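Two-arm breakfast bench, build log and moans
Drevside Shared Workshop forum > Robots and automation

flarano_fan
Sat 19 April
Right, we've finally got both arms bolted down and talking to each other, so I'm starting a proper thread. The job is toast, lettuce, plate, and then clear up after itself (one day!). I'm running it all through Vrettos, which Rowena Tan talked me into back in December. Grippers open wide enough for the pan handle and the toaster gets the other arm.
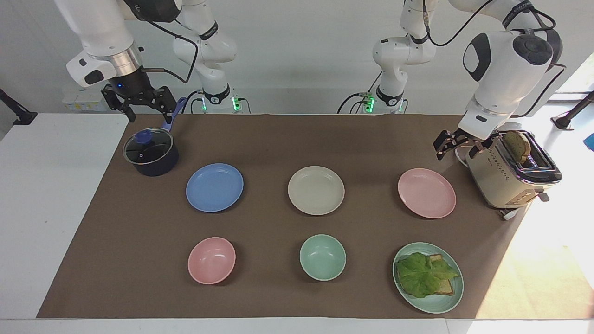
Reply 1: gripper height

mothbox
Lovely stuff, but you're coming in far too low over that handle. I had mine at 19 mm clearance and still clouted the lid. Go up first, then across, then down.

flarano_fan
I tried that and it doubles the cycle time. I'd sooner fix the calibration than have it bobbing about like a pigeon.

kettlewick
With mothbox on this one. Calibration drifts, height doesn't. Also, is the brown covering staying? Pale plates show up a treat on it, so I'd leave it alone.

flarano_fan
It's staying. White on white was hopeless for the vision side. Plates are the next headache, mind you. I want the fingers to come in at the rim and I keep arguing with myself over how much overlap to give them. The blue one's my test plate. 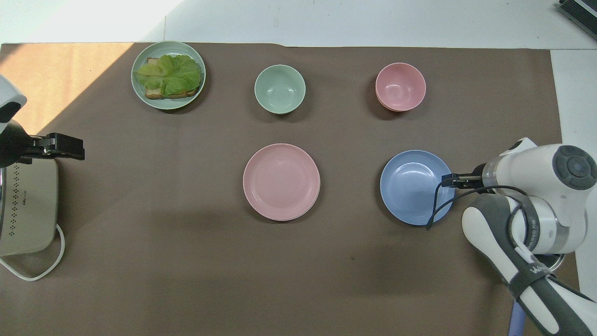 Do you need force sensing in the fingers to pick up a plastic plate?
You can manage without it. Set a low current limit on the gripper and put thin rubber on the fingertips, and plastic plates will put up with the rest.

mothbox
Disagree about the rubber, it goes shiny after 100 picks and then you're chasing slips. Grotetti do a ribbed pad, 4 to a pack, and I've only changed mine twice.

kettlewick
Ribbed pads leave marks on soft plastic though. Try both, one on each arm, and report back please!

flarano_fan
Fine, pads ordered. I'll run the left on rubber and the right on ribbed and post the logs when I've got them.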